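Tapia Gardeners Board > Home & Yard > Shade tents and awnings

Thread: Canopy won't survive another season, patch or replace?

mulchqueen
So I've got the Serker pop-up canopy, the big one, bought it in June and the fabric is already splitting at two corners where it meets the legs. I paid 146 for it!! My sister says sew it up and quit whining (she owns a real sewing machine, I own a box of safety pins). Has anybody patched one of these and had it hold through wind? We get a lot of it up here, the house is at 2,646 feet.

pete_in_back
Patch it. Outdoor thread, a scrap of old tent, double row of stitches, done in an evening. I've had mine five years and the corners are more patch than canopy at this point.

mulchqueen
Five years, wow. What thread did you use? And did you take the cover all the way off or just sew it hanging there?

pete_in_back
All the way off. Polyester thread, bonded if you can find it. Cotton rots.

grannysmith71
I'm going to disagree with Pete. Corners split when the cover is too tight for the legs, so you patch it and it rips again right next to the patch. I went through that twice with a Kullar before I gave up and bought a replacement cover one size looser. Best 100 bucks I spent on that yard. I've been black fabric and white poles ever since, and yes it gets warmer underneath, but it doesn't show the bird business.
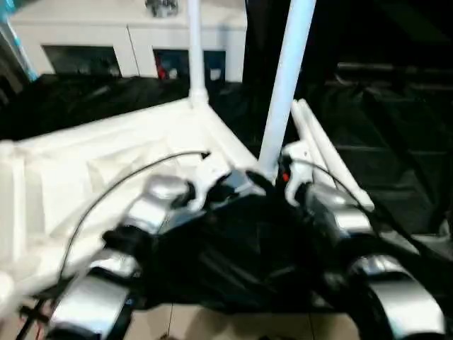

Estela Ocampo wrote back that black was a terrible pick for anybody south of Denver, and that she'd take a stained beige top over sitting in an oven all August.

grannysmith71
Well I don't sit under it at noon, Estela! Evenings only. The tomatoes don't complain either.

Estela Ocampo
Fair. But she asked about wind, and color won't help there. Mulchqueen, how are you holding it down? If it's the little stakes that come in the bag, there's your problem.

mulchqueen
Um. It's the little stakes that come in the bag.

pete_in_back
Oh no

Estela Ocampo
Get sandbags. Trorum makes the kind that strap around the leg. The corners tear when the whole thing hops up and down. I still think you should patch it first, then see.

grannysmith71
Sandbags yes, patch no. I'll die on this hill.

mulchqueen
OK, ordering bags tonight and my sister is getting the cover on Saturday whether she likes it or not. Does the patch go on the inside or the outside?

pete_in_back
Both, if you have enough scrap.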